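Where do chopsticks go when you set a place on a tray?

Fadwa Bensaid
23 July 2019
I'm having my in-laws for noodles and we eat off trays because the table is small. I have one bowl and one saucer per person and no chopstick rests. Do the chopsticks go on the tray itself or on the dish? Also, my trays slide on the tabletop. They are plain ones from Clutow with a low rim.

Paweena Ongart
On the dish is fine at home. I lay them across the saucer next to the bowl, tips pointing away from the bowl and over the tray. Don't stand them up in the food, and don't cross them. If you want rests, a folded strip of paper works, or the wrapper if you have the disposable kind.

For the sliding, cut a square of rubber shelf liner and put it under the tray. One roll did all of ours with plenty left over.

Colette Royer
just buy rests, they cost nothing

Margareta Ursu
Agree with Paweena about the saucer. I have white bowls with a thin brown rim and saucers with the same line, and the sticks go across the saucer and out over the corner of the tray.
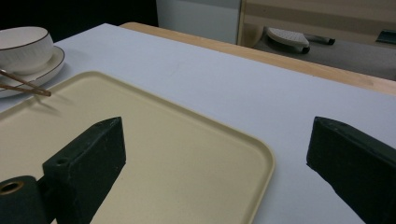 The bowl goes toward the back so there is room in front for a side dish. If your sticks are the round kind they can roll off a flat saucer, so use one with a bit of a lip. I would fill the bowls after the trays are on the table. I carried full ones once and had broth all over the tray.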